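Section 6: Teaching the Table-Clearing Routine

Welcome to the part of the Pleltis guide that most people turn to first, and we can't blame you. If you have worked through Sections 1 to 5 your hand tool is charged, the two fingers open and close evenly, and the base station is talking to your account. What comes next is the pleasant bit, where you show the system how a café table gets cleared by clearing one yourself, finger tips first, over and over, in your own dining room.

Take your time with it. A table somebody has been sitting at is a muddle of things that want lifting in quite different ways, and it helps to stand and look at yours for a minute before you touch anything.
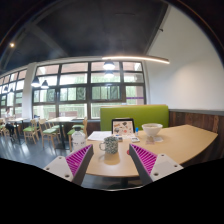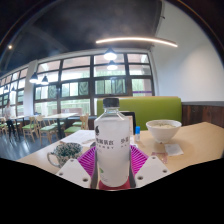
Speckled mug, bottle, bowl and papers on a café table, with the green booth behind.

Before you begin, a word about what to expect, as we are asked this more than anything else. Can the Pleltis arm clear a table on its own yet? Sometimes, and only in part. In our own trials at the Nusbridge canteen, Sanaa Naciri, who wrote much of this section, recorded 160 demonstrations of a single lift – upright bottle, table to tray – before she was happy to let the arm try it during opening hours. It does that job nicely now. It is slow, though, and a person with two hands and a damp cloth will have the whole table done while the arm is still making up its mind about the mug. Please plan your staffing as if the arm weren't there, and treat whatever it manages as a bonus.

6.1 What you will need

The hand tool, fully charged
The wrist strap
A tray with a raised lip
A clean, dry cloth for the finger pads
A free table, and a quiet spell of at least 30 minutes

Mid-afternoon suits most cafés. Strong low sun through large windows can upset the tool's view of clear plastic, so if your tables are by the glass, try a few test lifts at the hour you mean to work and look at the results before you commit to a long session.

6.2 Sorting the table into groups

The system learns best when like is kept with like. For each session choose one group and stay with it, even when the other things on the table are begging to be moved.

Group A, upright and closed. Bottles with their caps on, sauce bottles, salt and pepper. Start with these.

Group B, handled. Mugs, cups and small jugs. Handles point every which way in real life, so turn the mug between lifts.

Group C, open with contents. Bowls, soup plates, anything with food left in it. Leave this group until the others are going well, and read the caution in 6.4.

Group D, flat and thin. Papers, napkins, receipts, wrappers. You may record these if you like, and we should be very glad to have the recordings, but the arm will not attempt them with the present software. Thin things lying flat on a smooth table are hard for two fingers to get under, and we would sooner say so here than have you ring us in a temper.

Menu stands, table signs and card holders belong to no group. They stay on the table, and the arm should learn to work round them. Please don't tidy them away to make life easier, as the arm will meet them every day.

6.3 Recording a lift

1. Slip the strap over your wrist and pick up the hand tool with the fingers pointing away from you. Your elbow should be loose at your side.

2. Wipe both finger pads with the dry cloth. Crumbs and grease in the ridges make a great deal more difference than you would think.

3. Stand where a waiter would stand. Leaning over from the booth side gives the arm a view it will never have again.

4. Hold the tool so that the whole item can be seen between the open fingers, and keep still for a slow count of two.

5. Press the thumb button once. You will hear a short rising tone.

6. Move in at a steady pace with the fingers open. For bottles, come in level and aim for the straight part of the body, well below the cap.

7. Close the fingers until the item is held, then stop squeezing. A thin plastic bottle will give under the pads, and if you crush it the arm will crush it too, quite faithfully, every time.

8. Lift, carry the item to the tray, and set it down before you open the fingers. Dropping from even a small height is a habit the system picks up very quickly and is dreadfully slow to lose.

9. Draw the tool straight back and press the thumb button again. The tone falls.

10. Put the item back somewhere a little different and repeat. A hand's width to the left, nearer the edge, half behind the mug – all of these are useful.

Note: A set is 17 lifts. When you reach the end of a set the base station chimes and saves your work. Do rest your wrist between sets, even if you feel perfectly well. Houda Belhaj in our training room allows herself 6 sets in a day and no more, and she has been at this longer than any of us.

Note: If you fumble a lift, carry on and finish it. A recording in which the bottle tips and you recover it is worth keeping. If the item falls over and you have to use your other hand, hold the thumb button down until you hear two low notes, and that lift will be thrown away.

6.4 Cautions

Caution: Never record with hot drinks, hot soup or anything you would mind having in your lap. Let bowls and mugs cool fully first. For the early Group B sessions use empty mugs.

Caution: Keep your free hand away from the space between the fingers while the tool is switched on.

Caution: Tell anyone sitting in the room that the hand tool records pictures while you work. The system blurs faces when the recordings are saved, but people like to be asked, and some would rather move to another table. Put up the Slaoui notice card from the box where it can be read from the door.

Caution: The finger pads are not suitable for the dishwasher. Wash them by hand in warm soapy water, rinse, and let them dry flat overnight.

6.5 Checking your work

Open the Jernetti viewer on your tablet and choose Today. Each lift appears as a short clip with a coloured bar beneath it. Green means the lift will be used as it stands. Amber means the system lost sight of the item for part of the journey, most often when a clear bottle passed in front of a bright window. A few amber clips in a set will do no harm. If more than half of a set is amber, move to a table further from the glass or wait until the light is softer, and record the set again.

Grey means the clip has not been looked at yet. The base station works through these overnight, so leave it plugged in.

6.6 When to let the arm have a go

Once a group shows a full green ring in the viewer, the Try button becomes live. Bring the arm to the table, lay out one item from that group with nothing else within reach, and stand beside the stop switch for the whole of the first morning. Add a second item when the first has gone well, then a third. Some cafés reach a mixed table in a fortnight or so, others take a couple of months, and a few decide that bottles alone are help enough and leave it there.

If the arm stops above an item and does nothing, it has met something it doesn't recognise. Press Skip, clear the item by hand, and record a set with it when you next have a quiet spell. Changing your crockery will bring this on as well. New mugs of a different shape need fresh recordings of their own, and so may a change of tablecloth, for which see Section 7.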